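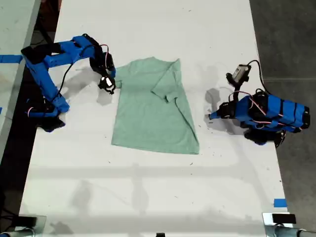
2019-12-09

Home by half past seven, feet aching, and I have eaten two crumpets standing up and am now sitting down with tea to get all this on paper before it goes out of my head. I did promise myself in September that I would write up proper outings properly, and so far I have managed one garden centre.

So: the open day at Bellside. Angelica Tolentino had put my name down weeks ago, bless her, and then rang last night to check I hadn't forgotten (I had, a bit). We went on the 566, which crawls, and which smelt very strongly of somebody's oranges all the way to the ring road, and we walked up from the stop in that fine sort of drizzle that gets in under your glasses. There was a girl at the door with stickers for our names. Mine came off on my scarf straight away and I was nameless for the rest of the afternoon.

They had opened up most of the ground floor. The first room was Onow, who make the trolleys that find their own way along a corridor, and the children were all in there stepping out in front of them to make them stop. I had a go myself once the queue died down. It stopped very politely, waited, then went round me, and I said sorry to it! Angelica laughed so much she had to find a chair.

But the room I liked best was Sakico's, at the back, where the folding was. Two blue robot arms, one on each side of a big white table, and a pale green T-shirt laid out flat between them, the sort of green you get in mint ice cream. I had imagined something the size of a car factory and lots of noise, and it was so much more homely than that. Wires looped all over the arms, black straps holding things together on the right-hand one, a bit of blue tape on the table. It reminded me of Dad's shed more than anything. I stood there far longer than I meant to.

When I got near enough to see, one sleeve had been turned in across the chest, lying at a slant, and the other was still poking out at the side with the left arm's gripper hanging right beside it. The right arm had its gripper up in the air clear of the shirt, looking for all the world like somebody waiting to be asked a question. There is a little camera on each gripper, or a camera on one and what might be a light on the other, I wasn't sure which and forgot to ask. The shirt was still quite rumpled down the right side and I had to hold my own hands behind my back. Forty years of ironing and you do want to reach in and give the hem a tug.

The man in charge was called Jerome Fajardo, very patient, soft voice, had plainly been on his feet since morning. He told us they have 2,106 goes at folding written down so far, and that 1,701 of those ended in something he would be willing to put in a drawer. I asked what became of the rest and he said mostly a sort of parcel. A man behind me wanted to know why you'd bother, when a person can do it in ten seconds, and Jerome didn't get cross at all. He said cloth is hard because it never lies the same way twice, and that a shirt gives you a new problem every time you put it down. I thought of fitted sheets. I said so, and he put his hand over his eyes and said they weren't ready to talk about fitted sheets.

He did let us see a whole one through from the start, later on, when it was quieter. It is slow! Slower than Mum, even when she was poorly. The gripper comes down and pinches, and lifts, and you find you are leaning over with it as it goes across. One attempt went wrong halfway and the sleeve slid off again, and everyone in the room said "oh" at the same moment, as you would at the bowls. The one after that was better and a small boy clapped.

Angelica wanted to hear the talk upstairs on Jireš, which is the name of the program, or possibly of the project, I never got it straight. I lasted about twenty minutes. The speaker was good but the room was very warm and there was a great deal about angles. I slipped out for a cup of tea and a slice of lemon cake (dry, but the icing was nice) and then went back to the folding table for another look, and had it nearly to myself.

We just caught the bus back. Angelica has borrowed my umbrella, so I must get it off her before Thursday and the dentist. She thinks we might go again in the spring if they do another, and I said yes before she'd finished asking. I must also look out that green cardigan, I kept thinking about it all the way home and I can't for the life of me remember which drawer it went in.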